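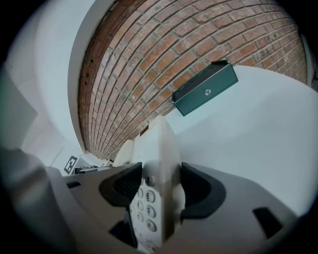
Hello again from Tikkanen! I promised you a proper update on the phone desk this time and not another two-line email, so get a coffee, it runs a bit long.

Quick recap for whoever opens this without the August report beside them. Your grant is paying for a place where people can sit down and use an ordinary desk phone again: press real buttons, hear a real dial tone, leave a message, call a relative in the next booth. Most of our visitors are older, some are relearning numbers after a stroke, and a few are school groups who think a coiled cord is the best thing they've ever seen.

Money first. You gave us 2,000 for this stage and we've spent 1,149. The biggest piece of that, 584, went to Plitent for the small switchboard that lets the phones ring each other without a line to the outside. I know we'd budgeted less for it. The cheaper one we tried in spring hummed so badly that people kept asking if the call was still connected, and I didn't want to hand a hum to someone who already finds phones stressful. The rest went on second-hand phones, cords, adapters and a bit of paint. What's left is set aside for the headset amplifiers and the large-print cards.

We now have 14 phones in the collection. Okport sold us most of them as one lot, and they came in every shade of office pale you can imagine, plus a few that had spent years near somebody's ashtray. I cleaned the keypads with cotton swabs over two long evenings (my kitchen smelled like rubbing alcohol until breakfast). Three have sticky keys and are being kept for parts. I'd like to open those up with the school groups later, if you're okay with that.

The room took longer than the phones did. We argued a lot over whether to cover the brick, and in the end it stayed. I'm so glad – it makes the place feel like somewhere you'd want to sit and talk, and the white walls on either side keep it from getting gloomy. 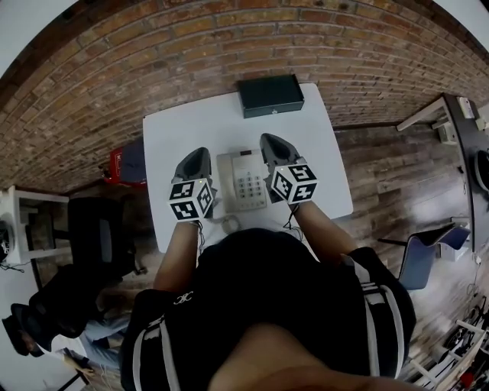

Table layout is the thing I've changed my mind about most. My first plan had two phones to a table so people could practice side by side, and it was a muddle, with cords crossing and elbows everywhere. Now it's one phone to a table, laid flat, with clear white space on both sides of it. The coiled cord comes off the lower left and loops toward the near edge, so that's the side I want the message pads kept away from. The dark green box lives at the far end against the wall, and I've started putting the number cards in it between sessions. It has a little latch, so things stay put when the table gets shoved around.

Still on my list: chairs. The black mesh office chair is comfortable, but it's a bit much for anyone who needs something steady to push up from. Tundetti has offered us a set with arms at a decent price and I'd like to take them up on it out of the remaining money, unless you'd prefer I wait for the next stage. Could you let me know either way?

The other open question is the display strip. Some of our phones have one and some don't, and people who get used to seeing the number as they type it are thrown when it's missing. I'm leaning toward using the display ones for first visits and bringing out the plain ones later on – I'll try it both ways and report back.

Next up are the amplifiers, then the evening sessions, which start at 6:30 and already have a waiting list. Receipts are in the shared folder under Stage 2. The Plitent one is scanned sideways, sorry, I'll redo it.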